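Section 4: Running the Block Demo on Open Day

I wrote this part of the Fituver guide after running the Kaijage demo at the Skamthorpe open day, so it's based on what I'd want in my hand with a line of visitors at the door.

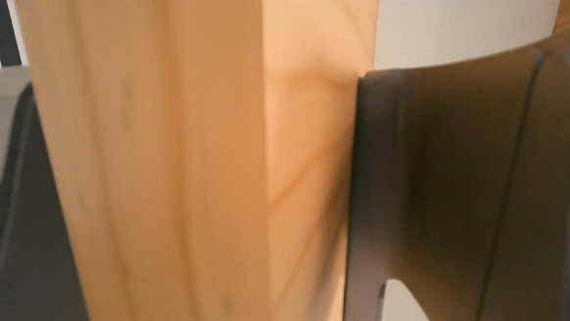
One visitor asked whether the simulator gets the same block the real arm does, and whether a grip that holds on screen means anything once people are standing at the rail. I get this one a lot! Same size, same weight setting, and I treat the screen run as a rehearsal. You still have to do the real one.

Before the doors open

1. Start Ila (our simulator) and load the demo called Block Grip. It takes a little while the first time, so go get your coffee.

2. Check that the block width is set to 48 mm. If somebody has been playing with it, hit Reset Props and look again.

3. Switch to the close-up view. You want wood and gripper finger filling most of the screen – the wide view is pretty, but people at the back can't tell what's being held.

4. Set the jaw opening to 82 mm and run the approach once with the speed on Low.

Note: The close-up is a bit soft when the camera gets right up to the wood. I spent half a morning messing with the display settings over this. Leave them alone.

With visitors

5. Say hello, point at the screen, and press Run. Let the fingers close before you start talking (I always forget this and talk right over the good part).

6. Pause as soon as the grip light turns green. Questions come in here, and you can stay paused as long as you like.

7. If someone wants to try, hand over the tablet and pick Guest Mode. Guests can open and close the jaws and that's all.

8. Press Home between groups.

Caution: Guest Mode covers the simulator only. When the real arm is powered, the tablet stays with you and visitors stay behind the rail, kids included.

Caution: Don't push the grip force past 96 on the slider. Ila will let you, and the block will shoot off sideways. Funny once, but then you have to reload.

If the block slips, go back to step 2. If it slips again, restart Ila and wait 2 minutes before loading the demo.

Settings last checked 9th July. The October open day uses the same file.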